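瓷砖、报价和样板间：一个不太信邪的人的讲稿备注
业主课堂 晚间场，2018年7月27日，星期五
讲者自用，打印后带上台。方括号里的字不念。

开场

[等后排坐下再开始。先别放片子，留标题页。]

晚上好。先问一句，在座有多少位已经交了装修定金？举手看一下。

[看一圈。手多的话说："那今晚有几段听着会不太舒服。"手少的话直接往下。]

今晚只讲墙上和地上的砖。橱柜不讲，地板不讲，全屋定制更不讲，那个单独讲一晚也讲不完。为什么挑砖？砖这个东西贴上去就很难反悔。漆刷坏了可以再刷一遍，灯买丑了可以换，砖贴完发现不对，要么砸，要么忍。大部分人选择忍，忍几年以后就跟朋友说自己当初就喜欢这样。

我自己就是忍过来的。卫生间地面那个坡，水往门口流，我用刮水器刮了好几年。所以我今晚的态度可能偏硬，各位听的时候自己打个折。

我不卖砖，也不替谁介绍工长。讲完以后有人问我"那你推荐哪家"，我的回答是不推荐。我手里的材料来自自己家的装修、几位邻居肯给我看的合同，还有我这几年逛卖场时记下来的话。这个样本很小，而且偏，愿意把合同拿给我看的人多半是吃过亏的。顺顺当当装完的人不会半夜给我发报价单截图。这一点请记住，后面我说"常见"，意思是我常见。

[停一下，喝水。翻到下一页。]

一、一平方米到底是哪一平方米

从一份报价单讲起。房子建筑面积114平方米，业主是我的邻居，同意我拿出来讲，门牌和姓名都遮掉了。

报价单上有一行叫"墙地砖铺贴，按实际面积结算"。听着公道吧？我当年看到这句也觉得公道。问题在"实际"两个字。谁的实际？

先说量法。墙面有门有窗，门窗洞口扣不扣？有的公司全扣，有的公司小于某个尺寸不扣，有的公司写"不扣，含收边人工"。三种写法都能讲出道理。不扣的那家会跟你说，洞口周围要切砖、要磨角，工比大面还多。这话不假。可你再往下看，单子里另外还有一行"阳角磨边，按米计"。那就要问了，同一个角，收了几次？

[这里语气别太冲。上次讲到这里有位做工长的听众站起来，说得也有道理：磨边确实费时间，单价里包不住。承认这一点，再回到"写清楚"这三个字。]

再说损耗。砖要切，切就有剩的，剩的有些能用有些不能用。所以买砖要多买一点，没人反对。可是多买多少，报价单上往往只给一个百分数，不给算法。大砖、小房间、斜铺、对纹路，损耗都会往上走。小砖、方方正正的厨房，损耗就没多少。拿同一个百分数盖住全屋，等于什么都没算。

我问过一位销售，这个损耗率怎么来的。他说"行业惯例"。我又问哪里能查到这个惯例。他说"大家都这样"。到这儿就可以不用再问了，再问就是难为人家。

各位回去可以做一件很笨的事：拿张方格纸，把卫生间每面墙画出来，把砖一块一块排上去。整砖从哪里开始，窄条留在哪里，窗边那块切成什么形状。一个晚上能画完。画完以后你对损耗心里会有数，更要紧的是你会发现，有些窄条正好落在你每天坐着看的那面墙上。

[翻页。方格纸手稿照片，讲一句就过，字很丑，别停太久。]

二、"防滑""耐磨""抗菌"分别在说什么

卖场里最响的就是这几个词。我分开讲，各位不用记，后面我会把要问的话念一遍。

防滑。只要有人跟你说一块砖"防滑"，请接着问：干的时候还是有水的时候？穿鞋还是光脚？有肥皂沫呢？卖场地面是干的，你穿着鞋，站上去当然稳。销售会往砖上倒点水，让你用鞋底蹭一下，你蹭了，觉得涩，于是信了。我也蹭过。可我洗澡的时候不穿那双鞋，地上也不止是清水。

砖有防滑方面的检测，检测报告上会写用什么方法测的、在什么条件下测的。报告可以要。要不到原件，要一份看得清型号的复印件。报告上的型号跟你买的型号对不对得上，自己核。我碰到过报告是真的、型号是另一款的。销售解释说"同系列，都一样"。同系列里光面和哑面能一样吗？他也没接话。

耐磨。拿钥匙在砖面上划，划完一擦没痕迹，这是卖场的保留节目。钥匙划过去留下的那一道，常常是钥匙自己掉下来的金属粉，一擦当然就没了。真正磨砖的是鞋底带进来的沙子，沙子比钥匙硬得多。所以钥匙实验能证明的东西很有限，大概只能证明钥匙比砖软。

[有人会问那怎么测。答：家里门口放块好一点的垫子，比挑耐磨等级有用。这句是个人看法，要讲明是个人看法。]

抗菌。这个我最怀疑。砖面烧出来本来就密实，平时擦干净就行，卫生间里发黑发霉的地方基本都在缝里、在胶上、在地漏边上。一块抗菌砖配一条发霉的缝，你说这间卫生间抗不抗菌？加价买抗菌，我看不如把排风扇换个好的。当然，卖砖的人不卖排风扇。

还有个词叫"通体"。有的人讲的通体是从面到底颜色材质都一致，有的人讲的通体是底坯颜色跟面差不多。两样东西都在卖场里叫通体。分辨起来不难，请他拿一块破的给你看断面。卖场里永远有破砖，没有哪家是没有破砖的。如果他说没有，你就看看样品架最下面那层。

[这里一般会笑。等笑完。]

三、我记下来的几句话

讲几句我在卖场记下的原话，地点都不说，各位应该都听过类似的。

"这款是设计师款。"所有的砖都有人设计，小白砖也有人设计。

"工厂直供价，今天最后一天。"我隔了一阵子又去，还是最后一天。

"进口的。"追问哪一部分是进口的，答案是釉料。再追问哪种釉料，答案是"这个属于商业机密"。

"这个价我是要亏的。"我不认识哪位销售真的亏过。

[别念太快，每句之间停一停。]

也讲一次我判断错的。有一家叫 Skoltari 的砖店，门面很旧，灯也暗，我进门就先存了戒心，觉得又是那种拿旧库存当复古卖的。聊下来，那家的人主动告诉我，我看中的那款色差大，同一批里都有深浅，铺大面会花，让我想清楚。我后来没买，不是因为他说了这话不买的，是尺寸不合适。但这种话在别的店我没听过。门面暗不暗跟人老不老实没关系，这是我的偏见，摆出来给各位看看，怀疑别人的时候也得查查自己。

顺带说，这不等于推荐 Skoltari。我只进去过那么一次，一次说明不了什么。

四、胶，还有那句"我们都用好胶"

砖贴得牢不牢，砖本身只占一部分，剩下看基层、看胶、看手。偏偏后面这几样业主最看不懂，也最少过问。

老做法是水泥砂浆，厚厚一层糊上去，敲平。吸水率高的老式瓷片这么贴，很多年也不掉。现在的砖越做越密，不怎么吸水，砂浆抓不住它，于是有了瓷砖胶。这个变化是真的，该用胶的地方要用胶，我不反对。

我反对的是报价单上只写"瓷砖胶，优质"。优质是什么牌子、什么型号、什么等级？我邻居那份合同写的是 Tresonik 的胶，型号那一栏空着。到了工地，袋子上确实印着 Tresonik，是最便宜的那一档，说明上写着适用于小规格墙砖。他家贴的是大板。

他去问，对方说："牌子没错吧？"

牌子是没错。这就是我要各位把型号写进合同的理由。写了型号，你才有得对。只写牌子，等于给了人家一整本目录随便挑。

还有一件事，胶怎么用。按袋子上的说法，加多少水、搅多久、静置多久、再搅一遍，开了桶以后多长时间内要用完，都印着。工地上有多少师傅看着印的来？我不好说，我见过的几个工地里，水都是拿桶直接倒的，稀了加粉，干了加水。师傅说"手感就够了"。有的师傅手感真的够，干了半辈子，一铲子下去就知道。有的不够。你作为业主分不出来，等你分得出来的时候砖已经在墙上了。

[提醒自己：不要把这段讲成骂工人。工价压得低，赶工，是谁压的？讲一句。]

这里我得替师傅说句公道话。总价里分到贴砖那双手上的钱，比各位想的少。公司接单的时候把价打得很低，低价从哪里省出来？工期、人工、辅料，反正不会从广告费里省。所以看到特别便宜的铺贴单价，先别高兴，想想那个价钱请得到什么样的耐心。

空鼓。验收的时候大家都拿个小锤子敲，咚咚响就是空鼓。这招有用，有用的前提是你知道敲出来怎么办。合同里有没有写空鼓到什么程度算不合格？边角空鼓跟中间空鼓算不算一回事？不合格的怎么返工，拆下来的砖碎了算谁的？这几句没写，你敲出来的就只是一阵响声，大家站着听完，各自回家。

五、客服电话和"终身质保"

再讲一个词，终身。

终身质保，谁的终身？房子的，业主的，还是公司的？我见过的质保卡上，正面大字写终身，背面小字写质保范围不包括"因基层沉降、温度变化、使用不当、清洁剂腐蚀及其他不可抗因素引起的开裂、脱落、变色"。各位自己想一下，把这些都去掉以后，一块砖还能因为什么裂。

我不是说质保没用。有用的质保是写得短的：什么情况，多少天内上门，谁出钱。写得越长越漂亮，我越要翻到背面去看。

另外，一家装修公司能开多少年，这个谁也保证不了。有位听众上次跟我讲，她那张终身质保卡还在抽屉里，电话打过去已经是一家奶茶店。我没法核实，当个故事听吧，不过我信。

六、评价、排行榜、业主群

各位现在选公司靠什么？多半是手机。那就讲讲手机上的东西能信多少。

我翻过一家叫 Vodeo 的装修平台，上面一家公司的页面挂着1057条评价，几乎全是满分。我花了两个晚上往下看，后来看得头疼。我的印象是，写得具体的很少，大部分是"服务很好，师傅很专业，很满意"。具体的那种会写哪面墙、哪天、换了什么、中间吵过没有。装修过的人都知道，装一套房子一次架都没吵过，那得是多好的运气。满屏的人运气都这么好，我就没那么信了。

[有人会追问是不是刷的。答：我没有证据，不能这么说。我只能说这些评价对我没有帮助。]

这里有个时间上的问题也要讲。平台催评价，多半催在完工那几天。完工那几天房子最好看，砖是新的，缝是白的，人也累了，只想赶紧了结。砖松不松、缝黑不黑、坡度对不对，要住进去过个冬天夏天才知道。到那时候谁还回去改评价？所以评价里记的，多半是完工那天的心情。

排行榜我就不展开了。看到"十大品牌"，先找是谁评的，再找评的人靠什么吃饭。找不到，就当没看见。

业主群要好一些，可也有毛病。群里说得最响的往往是跟公司谈了团购折扣的那位，他可能真热心，也可能有返点。问一句"你有没有返点"不算失礼。他要是翻脸，你也就知道了。

我比较信的办法很土：找一家装完住了几年的，登门去看。看卫生间门口，看淋浴区的墙角，看厨房灶台后面那一片。带点水果。人家愿意让你看，还愿意跟你抱怨，你听半小时，比看一千条满分有用。

七、效果图上的砖都很听话

[这一节慢一点。图放出来以后先让大家看几秒，不急着讲。]

签合同之前，多半会有人给你看效果图。电脑渲染的，光从哪里来、亮到什么程度，做图的人说了算。砖铺在墙上，缝该多直就多直。

我对效果图没有意见，它能让你知道大致的样子。我有意见的是拿它当承诺。合同附件里夹一张图，底下一行小字"仅供参考"，那它就什么也没答应你。

有几样东西，渲染里的墙不用管，你家的墙要管。墙本身平不平，图里默认是平的。砖和砖之间的色差，很多图是拿同一张贴图反复铺的，块块都一样，你收到的货不会。厚度差，图里没有。开关面板、水管出口、检修口，图里经常干脆不画。你把这些都加回去，再看看还喜不喜欢那个方案。

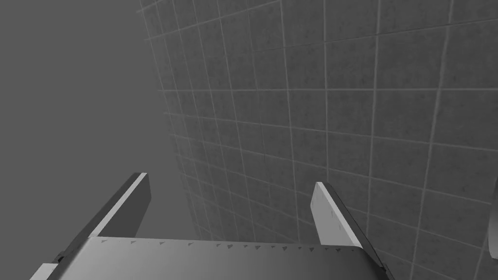
八、一套我用过的问话

[投影上只放标题，话用嘴讲。有人要抄就慢一点。讲完这节差不多该收尾了。]

跟销售和公司谈的时候，我会问下面这些。顺序不重要，问的时候手里拿支笔，边问边写，对方看见你写，答法会变。

门窗洞口扣不扣，扣的话从多大开始扣。磨边是不是另外算。
损耗按什么算的，能不能把排砖图给我。
多出来的整砖能不能退，拆了箱的退不退，运费谁出。
胶的品牌、型号、等级，写进合同，进场时我对着袋子拍照。
防水做完以后闭水多久，谁来看，看完签不签字。
地面往哪个方向找坡，坡度多少，贴完以后能不能当着我的面倒一盆水。
空鼓怎么算，怎么返，碎的砖谁赔。
换人怎么办。谈的时候来的那位师傅，贴的时候还是不是他。

最后这句问的人少，我觉得最值得问。我家当年就是谈的时候来了一位老师傅，贴的时候来了两个小伙子。小伙子人挺好，坡做反了。

倒水那一句也请务必留着。倒水在贴完、填缝干透、还没付尾款的时候做。付完尾款再倒，只能看水往哪里流，别的什么也做不了。

九、关于钱，讲一笔账

邻居那套房，砖这一项比最初报价多出来大约3000元。数目不大，比起整套装修来说算小钱，他本来也不想追究。我请他把增项单拿出来，一共17项，我们坐在他家餐桌上一行一行对。

对下来，有的增得应该，比如他中途改了阳台的方案，多铺一片，那就该付。有的说不清，比如"辅料补差"，补什么差，没写。还有的明显是前面收过的，就是我刚才讲的磨边。

他拿着单子去谈，对方退了一部分。退得很爽快，爽快得让我有点不安。一个数目如果站得住，不会你一问就退。

[这里可能有人问退了多少。邻居不让说，就说不方便讲。]

我不想把这件事讲成大家都在骗人。我接触下来，存心要骗的不多，多的是含糊。报价的人含糊，工地上的人顺着含糊干，业主也懒得问，三边都省事，最后省下来的麻烦全贴在墙上。我有个朋友在一家叫 Guo 的小设计工作室帮过忙，跟我说他们最怕问得细的客户，也最愿意给问得细的客户好好做。这话我将信将疑，前半句我信。

十、可能会被问到的

[自己看的，按需要答。]

问砖缝留多大。看砖的规格和厂家的铺贴说明，别信"无缝铺贴"。砖和墙都会热胀冷缩，一点缝不留，将来挤起来是要拱的。

问美缝做不做。可以做，别在刚贴完就做，底下潮气没走。做美缝的人会催你早点做，他后面还排着别家。

问老房子能不能在旧砖上直接贴新砖。有这么做的，也有做得好的。要看旧砖牢不牢、墙能不能承得住、门口高差怎么处理。谁要是没来看过现场就在电话里说"没问题"，换一家。

问大板好不好看。好看。贵，难运，难切，碎一块心疼很久。小卫生间用大板，切下来的比贴上去的还零碎，做坡也麻烦。喜欢就用，别听人说"显大"就用。

问网上买砖靠不靠谱。样品先寄，留着样品跟到货的对，箱子上的批号、色号拍下来。卸货到哪一层写清楚，"送货到家"有时候只到小区门口。

问我家现在怎么样了。还在刮水。去年五月下过决心要砸，问了一圈价格，又放下了。

[收场：谢谢各位。场地的灯九点关，要看邻居那份报价单的请到前面来，只能看，不能拍。方格纸在门口桌上，自己拿。]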